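Comparativa de pinzas para el brazo de sobremesa: notas de marzo

Retomo este cuaderno tras varias semanas sin publicar. El motivo de la demora ha sido la evaluación de dos pinzas para el brazo pequeño del taller, encargo que recibí de Anel Shezi a finales de febrero y cuyo informe interno quedó entregado la semana pasada. Lo que sigue es una versión abreviada, con las observaciones que no tenían cabida en aquel documento.

Las candidatas eran la Nomby, de mordazas cortas y accionamiento directo, y la Gretmont, de paneles calados y mordaza que se estrecha hacia la punta. Ambas se montan sobre la misma placa de muñeca con cuatro tornillos, de modo que el cambio puede efectuarse sin desmontar el resto del brazo. Conviene, no obstante, repetir la calibración del cero después de cada sustitución. En la primera jornada omití ese paso y hube de descartar 15 intentos.

La tarea elegida fue deliberadamente modesta: clasificar cubos de espuma por color, cada uno en la caja correspondiente. Se realizaron 124 intentos válidos con cada pinza, siempre con las mismas cajas y sobre la misma mesa. Malcolm Sowerby propuso emplear piezas rígidas, y la propuesta era razonable – la espuma perdona errores de alineación que el plástico duro castiga –, pero en esta fase interesaba conocer el comportamiento con material blando, que es el que se manipulará en Pesgate.

El punto más delicado del ciclo es la toma del cubo naranja cuando este se encuentra delante de las cajas. La placa de la muñeca es ancha y el margen respecto a la pared frontal de la caja resulta escaso, por lo que la trayectoria de aproximación debe fijarse con cierto cuidado. 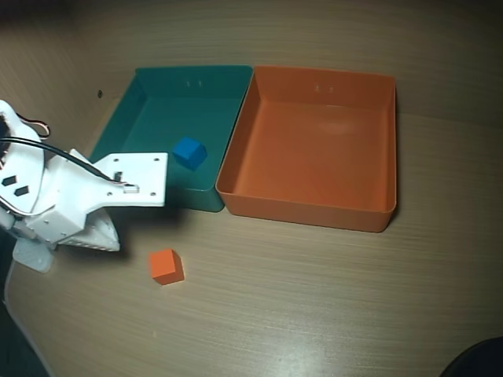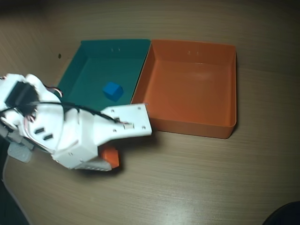
Pinza montada en el brazo durante el ensayo de clasificación, con el cubo azul en la caja verde azulada y la caja naranja todavía vacía.

En cuanto a los resultados, la Gretmont falló tres tomas en toda la serie. La Nomby falló bastantes más, casi todas por cerrar antes de haber alcanzado la altura correcta, defecto que atribuyo al controlador y que acaso pueda corregirse por configuración. Con el retardo de cierre elevado a unos 200 milisegundos la mejora fue apreciable, si bien no dispuse de tiempo para repetir la serie completa.

A favor de la Nomby debe señalarse que deja menos marca en la espuma y que su cable admite un recorrido más limpio. El de la Gretmont discurre por la parte superior del brazo y exige revisar la holgura antes de cada sesión. Kgomotso Nkosi sugirió una brida intermedia, que se ha incorporado al procedimiento de montaje.

La recomendación trasladada fue adoptar la Gretmont para los trabajos de clasificación y conservar la Nomby como unidad de reserva. Queda pendiente la comparación de controladores, para la que Ayanda Khumalo ha ofrecido el equipo de Ngubane, así como un ensayo con cubos de menor tamaño. Agradeceré a los lectores que hayan trabajado con retardos de cierre variables que me remitan sus valores por el formulario de contacto.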